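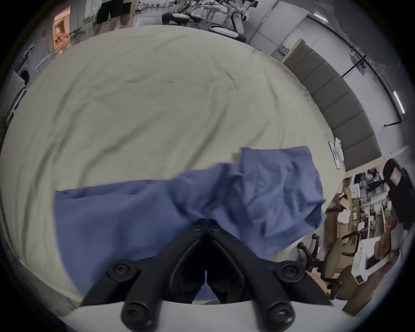
Figure 1. Crumpled blue cloth on a cream-coloured sheet before folding.

3.2 Materials and starting states

Folding studies often begin with an item already laid flat, and this leaves out the part most people find slow. In the Pap set every item starts crumpled. We sorted starting states into 4 classes: spread, bunched, part-folded and twisted. The cloth in Figure 1 is classed as spread, although its upper right corner is bunched into a raised fold.
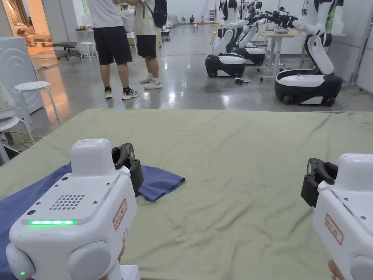 Contrast between the item and the surface under it affects how quickly an edge is found. Pale covers show the outline of a dark item well, but they also show their own creases. An olive-green cloth under a blue garment gives less difference in colour, and wrinkles in the two fabrics can be hard to tell apart where they meet. We kept both kinds of cover — homes have both — and did not iron either one. Each trial was logged in Uleck with its starting class and the colour of the cover.

Of the 1,000 trials planned, 800 were kept for analysis. A further 44 were set aside for a check of the class labels and are not used in the results below. 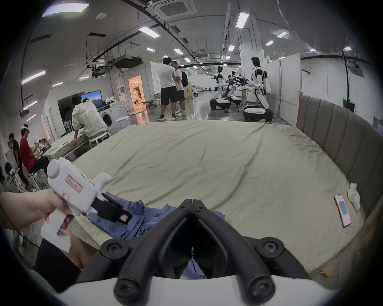 3.3 Scoring the finished fold

A fold was scored on edge alignment and on the flatness of the top layer. Items left with a sleeve or corner outside the outline were marked down one grade.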